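Desktop computer refurbishment

Desktop computer refurbishment is the work of opening a used desktop computer, checking and replacing its parts, and making it ready for a new user. It is done by repair shops, schools, charities and also by people at home.

History in Esstead

In the town of Esstead the work was for many years connected with the Plerkley workshop, which began in a former shoe shop on Jacobs Lane with 2 benches. In its first year it handled 24 computers, most of them from offices. Later it moved to the Momlow building, and by the end of its fifth year the total had reached 502.

Procedure

The tower is disconnected from the mains and laid on its side, so that the motherboard is horizontal. The side panel is then taken off. Laying the case down makes the work easier, as parts can be put in from above and small screws do not fall to the bottom of the case.

The processor sits in a socket closed by a metal lever. Before a processor is put in, the lever is raised and the marks on the corner of the chip are compared with those on the socket. The chip is lowered without force – bent contacts are a common reason for a lost motherboard. Memory modules have a notch which permits only one direction. Parts waiting to be fitted are kept in a tray or holder beside the case.

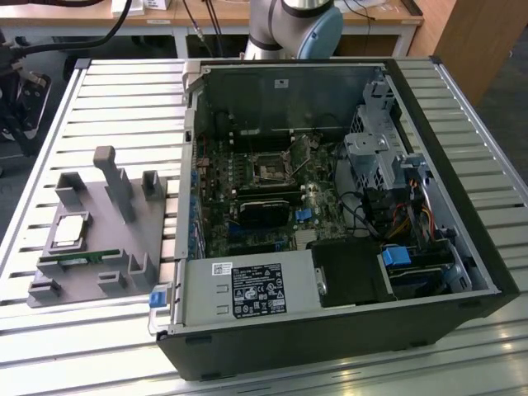
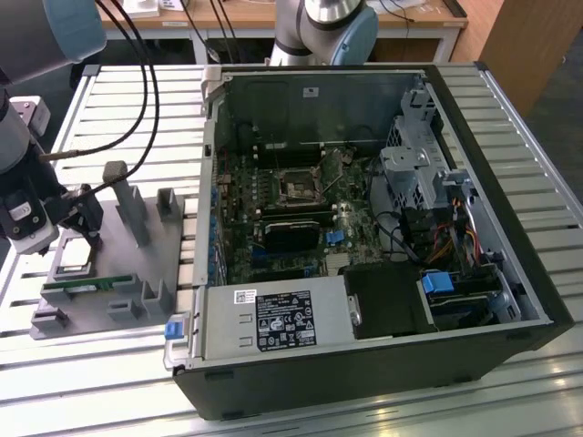

Open towers with the processor socket empty.

Older office models often have coloured latches and tabs, which show the parts that can be released without tools. The drives are usually removed first and erased separately. A drive of 500 GB is normally enough for a school or a home user.

After assembly the computer is started with the panel still off, and the fans are observed for a few minutes. The memory test takes longer – at Plerkley it was left running until the next morning. A machine which fails it is kept for spare parts.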